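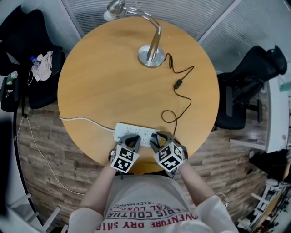

Fusska 5 is out: plug-and-lamp jobs get a planner of their own

We're Greron, a small software firm, and I'm really pleased to say that version 5 of Fusska, our planning tool for two-handed work, is ready to download this October!

Fusska learns from people holding a gripper in each hand. It reads the marker patterns on the cubes to work out where both grippers are, then turns that into paths an arm can follow. Plugging in a desk lamp at a power strip sounds dull – we love it, as cables never lie the same way twice.

The new release was built on some 3,000 recordings, 628 of them with plugs and sockets. It also opens Batano files directly (you asked, a lot).

Questions? Write to the Fusska desk at Greron.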